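Clifford Chan
Bedding storage and heavy quilts, a thread. Mostly measurements and method. Carried over from the March one on mattress protectors, which ran out of room. 1/

The problem: plush quilts don't compress the way down does. The fleece pile traps air on both faces, so folding in half more than doubles the height. A thick one folded in four will not go on a normal wardrobe shelf. 2/

My shelf gap in the Clorbridge flat was 26 cm. A plush double folded in four and left to settle overnight still stood proud of that. Folded in three and then rolled, it went in with a bit of a shove. 3/

Method for the three-fold. Lay it flat on the bed, stitching side up. Find the long edge. Bring one third over, smooth it from the middle outwards, then bring the other third across the top. Do not pull at the corners. The filling shifts and you get a thin strip at the hem. 4/

Smoothing matters more than the fold. Use the flat of the forearm and go along the stitching lines. Going across them pushes the wadding up into ridges, and the ridges stay in storage. I found this out on a Zidik quilt that now has a permanent ripple at the foot end. 5/

Spare quilts can live on the bed during the day, up at the headboard, with the pillow on top. It costs no shelf space and the pile gets some air. The drawback is that you have to move the lot before you can make the bed properly. 6/
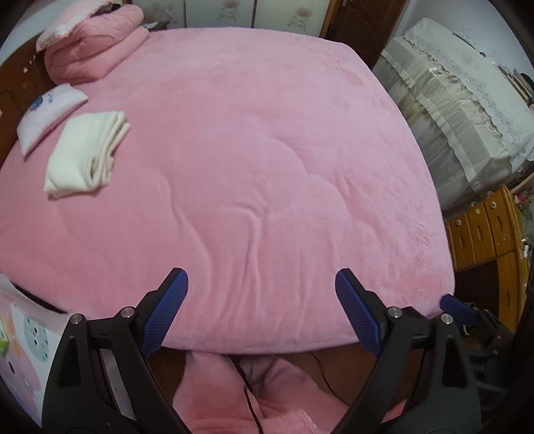
Pink plush quilt over the bed, the folded one up by the headboard with the lace-trimmed pillow on it.

On the fold hanging down at the near side: tuck it or leave it, but be consistent along the whole edge. A half-tucked plush quilt works its way out by morning. Fleece against a cotton sheet has very little grip. 7/

If there's a cable anywhere near the bed, check where it runs before tucking anything. Bedding should not be pressed down over a lead or a plug. I route mine along the skirting and keep the last stretch visible. 8/

Towels. I keep one folded on the bed when guests are due, away from the quilt stack. Plush sheds for the first few washes and terry picks up every bit of it. Wash the two separately for the same reason. 9/

Washing, as several people asked. Low temperature, slow spin, no softener. Softener coats the fibres and the pile goes flat. A double needs a big drum. If you can't get your hand in above the dry quilt, take it to the launderette. 10/

The Wan launderette near me has machines that take 12 kg, and that does a double with room to turn. Dry on low, take it out halfway, shake hard, put it back. The thick part by the hem is always last to dry. 11/

Vacuum bags: fine for a few weeks, poor for a whole summer. I left one in an Arneo bag from spring to autumn and it took several days to come back to thickness. The creases at the fold never fully went. A cotton bag takes more space and does no harm. 12/

Chests of drawers are the wrong place for quilts. A full quilt presses on the drawer above and the runners suffer. Use the drawers for pillowcases, sheets and towels, and give the wardrobe shelf to anything thick. 13/

Dust covers. Lace or sheer cloth over a cabinet keeps off the coarse dust and lets air through. It does very little against fine dust, so it wants a shake outside whenever the sheets are changed. Wash it in a net bag or it will catch on something. 14/

Next thread will be on pillow filling weights. I have a set of kitchen scales and too many pillows. Replies are open if you have shelf measurements to add, in centimetres please.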